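Organização do Quarto e Cuidado do Vestuário
Apontamentos da aula 4: roupa volumosa e peças em uso
20 de outubro de 2015 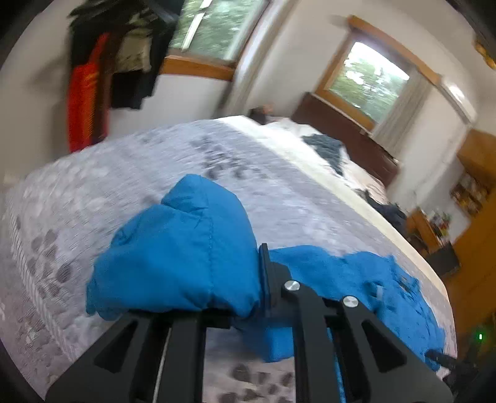

Fig. 1. Peça azul amarrotada sobre colchão sem lençol; ao fundo, roupa pendurada junto à parede.

1. Superfície de trabalho
A cama serve de mesa de dobragem na maioria das casas. Para peças volumosas, o colchão a descoberto é aceitável se estiver limpo e seco. Na Fig. 1, a peça está amontoada de um lado e mais espalhada do outro. Começa-se sempre pelo lado amontoado, puxando o tecido para fora até se encontrarem as costuras laterais.

2. Dobragem de um casaco acolchoado
Esvaziar os bolsos e correr o fecho até acima.
Deitar a peça com as costas para cima e alisar do centro para as bordas.
Cruzar as mangas sobre as costas.
Dobrar em 3 no sentido do comprimento, com pressão leve da palma da mão.
Não usar sacos de vácuo por mais de 2 meses, pois o enchimento perde volume.

3. Roupa pendurada
As peças usadas uma vez e ainda limpas ficam à parte, num cabide ou gancho de parede. Convém não sobrepor muitas: as de baixo ficam escondidas e ganham vincos. Peças escuras e claras separam-se já nesta fase.

4. Roupa de cama
Almofadas e panos soltos passam para uma cadeira antes de se começar. Com o colchão à vista, verificar o debrum e as costuras do acolchoado. Ver a ficha Tirneck, distribuída em setembro.

Para a próxima aula
Ler o capítulo 2 do manual Busteo. Trazer um casaco acolchoado e um cabide largo.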